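**Working rules for two-arm laundry robots go out for comment**

19/03/2020

A draft set of working rules for household-task robots was released today by the Drornach group, which is asking for comments from labs, small manufacturers and anyone who runs two-arm machines in ordinary rooms. The draft is 20 pages long and deals mainly with laundry handling: picking up clothes, moving them in and out of baskets, and folding.

The rules are voluntary. They cover floor conditions, gripper checks, operator distance and record keeping, and they apply to machines that work outside a fenced cell. Factory robots behind guarding already come under other rules and are left out of the draft.

Manju Rathore, who edited the text, said most of the work went into the section on rooms. Earlier versions assumed a cleared test floor. Comments from users made it plain that the machines were being run in offices and meeting rooms, with the furniture left in place.

"We had written it for a room that people don't have," Rathore said. "They have chairs and whiteboards and chargers. The rule has to work there or it will be ignored." 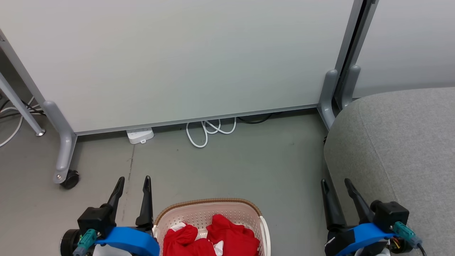 Section 5 of the draft sets out what must be done with the floor before a session starts. Cables have to be either taped down, raised off the floor or kept outside the reach of both arms, and the operator has to note which of these was done. Loose coils are treated as a separate item, and so are power strips that sit with their outlets facing up, like the white one on the floor under the whiteboard. The draft asks that a strip of this kind be moved to a wall or table mount where there is one, or fitted with covers on the unused outlets. Furniture on casters must be locked, or pushed back beyond arm's reach if it has no locks.

The section was argued over more than any other. An earlier version banned all loose cable within the room. Wurnix, which builds arms and sells them mainly to university labs, objected that its customers would not be able to run a session at all. The ban was replaced with a reach-based rule, measured from the base of each arm with the gripper fully extended.

Reach is to be measured again whenever the fingers are changed. Longer fingers add to the working area, and a room that passed with short ones may not pass with the new set.

Garment containers get a page of their own. The basket should be placed where both grippers can get to it without crossing, and it should not be used to hold tools, chargers or spare parts. Handles should be noted in the log because a finger can catch on them. Baskets with open or perforated sides are allowed, but the operator must check that the fingertips cannot pass through a hole and lock there. If they can, the basket has to be changed or lined.

Clothes are to be checked by hand first. Pockets must be empty, and drawstrings, belts and anything with a metal clip must be left out unless the test is about those items. Wet loads are not covered and will be taken up in a later edition.

The gripper section calls for a check at the start of each day and after any contact with furniture. The operator looks at both fingers for chips, bends and worn edges, closes them slowly, and compares the meeting point with the picture kept in the log. Fingers with slots or openings near the tip need an extra look, as thread can collect there.

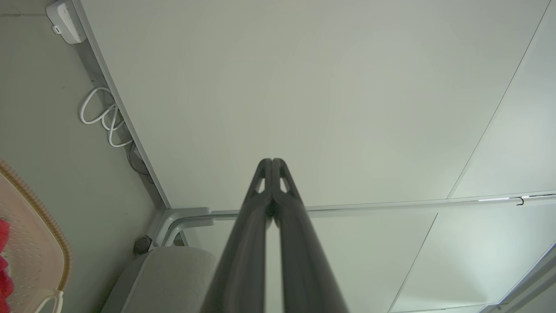

*Gripper fingers with slotted tips, with a perforated basket at lower left.*

Ánh Lò, who led the trial of the daily check, said it adds little time once operators are used to it. The trial used logs from three sites and took in 2,445 sessions. Operators recorded a finger fault of some kind in 145 of them. Most were small, Lò said, and in the majority the fingers were cleaned and put straight back into use.

"The useful part is writing it down," Lò said. "Before the trial, people wiped the finger and carried on, so there was no way to tell if the same one kept going wrong."

The draft also sets limits on who may stand near the machine. One named operator is in charge of each session and must have the stop button within reach at all times. Other people may be in the room but have to stay outside the marked area while the arms are powered. If someone steps in, the session stops and is restarted from the rest position - picking up in the middle of a grasp is not allowed.

Cameras on the arms or head may record people, papers and screens in the room. Under the draft, a notice must be put on the door, and whiteboards must be wiped or turned before recording starts. Recordings that pick up a person by accident must be flagged on the same day.

Two firms have said they will follow the rules in their present form. Uniyal, which runs laundry-handling sessions for other companies, will use the floor and operator sections from next month. Pleketti plans to add the gripper check to its operator manual but has asked for changes to the container page, which it considers too strict on lined baskets.

Wurnix has not yet said whether it will sign up. The company wants a clearer statement on who is responsible when a lab fits fingers made by someone else. The draft at present puts that on the lab.

Comments will be taken in writing until the end of May. They should give the section number and, where a change is wanted, the exact wording proposed. Rathore said comments from operators are especially welcome and that they do not need to be sent through an employer.

A revised text will be circulated to everyone who comments. No date has been set for the final edition.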